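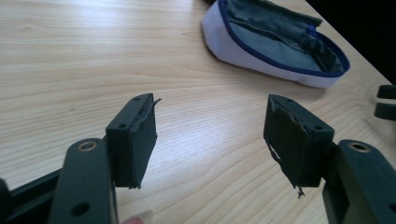 One early customer told the Lakel order desk that her last table had spent nine years under a cloth, and that she would like to see the next one before she dies.

Lakel, 9 May 2020 - Lakel today opens orders for the Saarinen, a light wooden table meant to be used with nothing on top of it. No cloth, no runner, no bowl of decorative lemons.

The tabletop is finished with Felteo, an oil the workshop at Lorenmont spent 2 winters getting right and several afternoons scrubbing off its own shoes. It goes on in thin coats and can be patched at home with a rag, so a scratch from homework, bread knives or a hobby that got out of hand need not lead to a family meeting.

The Saarinen seats 6, or 8 if they like each other. It ships flat with 32 screws, all of them needed. We have checked, having once sent out a table with a few extra and answered the phone for a month.

Orders placed now will be delivered in October. Customers who want it sooner may collect from Lorenmont, where the loading door is narrow and the advice is free.

Felteo is also sold by the can for older tables, including those made by other people.

Press contact: Lakel order desk, Lorenmont workshop. Samples of finished wood on request - please send them back.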